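Hiken opens its robot lab to the public for an afternoon

9/26/22

Visitors filled the ground floor of the Hiken building on Lesero Street for an open afternoon at the company's robot lab, where staff showed how they teach a robot arm to handle furniture parts before the arm is allowed to touch anything real.

The event was free and ran in short sessions. The lab had set up 10 chairs in front of a large screen, and most sessions had people standing behind them. In total 168 people signed in at the door, which the company said was more than it had planned for. Some were students from the technical high school two streets over. Others worked in the furniture shops along the river and had come on their lunch break.

Hiken makes software for small factories that assemble flat-pack tables, stools and shelves. Its main project at the moment is called Testa, a practice program in which a computer-drawn arm repeats a job many times over while engineers change the conditions. The arm can be asked to start from a different position, or to deal with a part that has been moved or turned. When the program does well enough, the same instructions are tried on a real arm in the next room.

Alina Vlad, who leads the Testa project, ran most of the sessions herself. She began each one by asking the audience how they would pick up a small table lying on its side using only two fingers. Most people held up a hand and tried it in the air.

"You go for the leg, or you go for the edge, and you decide that without thinking," Vlad said. "We have to write down what makes one of those a good idea. Then we have to find out if we were right."

She said a table is a harder object than it looks. The legs stick out and get in the way of the arm, and the top is wide and thin. If the fingers close in the wrong place, the table swings when it is lifted. If they close too hard on a real one, the edge gets marked and the piece can't be sold.

Much of the talk was about failed attempts, and Vlad played several of them on the big screen. In one, the arm pushed the table off the work area. In another it closed its fingers on air and carried on with the rest of the job as if it were holding something. That one got a laugh in every session, and she played it twice for the students.

A man from one of the furniture shops asked why the company did not simply practice with the real arm. Vlad answered that a real arm can make one attempt at a time and needs a person nearby to put the table back. The program puts the table back by itself. She added that the drawn version is never a perfect match. Friction is the part her group trusts least, and a grip that works on the screen can slip on varnished wood.

After the talk, visitors could go through to the second room in groups of 16 to look at the real arm, which was switched off and locked for the day. Staff from Stiritz, the local firm that builds the mounts and work tables for the lab, answered questions there. Many of the questions were about price and about how long an arm lasts. The Stiritz staff said that depends on the load and the hours, and they handed out a sheet with service intervals.

There were also questions about jobs. One woman, who said she had assembled chairs for most of her working life, wanted to know what would be left for people to do in a shop that bought the system. Vlad said the shops Hiken works with have trouble filling the repeat jobs, and that someone still has to set up the work, check the finished pieces and fix what goes wrong. The woman said she would wait and see.

Back in the first room, the screen was left on between sessions so people could watch the program at work.

The white arm had its black fingers closed around the raised edge of a small wooden table, which was tipped on its side on a dark mat marked with a dashed rectangle.
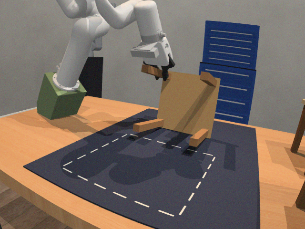
What comes next

Hiken plans a second open afternoon in November. It will start at 2 p.m. and will have more seating, and sign-up will be handled at the front desk on Lesero Street. Schools that want to bring a class are asked to call ahead so the groups can be kept small.

Vlad said she hopes to show the real arm running by then, behind a safety screen, doing the same job that visitors watched in the program. Her group still has to finish a round of tests with varnished parts, and the date will be set after those are done.

Parking behind the building is limited. Visitors to the next event can use the lot at the end of the street, and the side door will be open for anyone who needs to avoid the front steps.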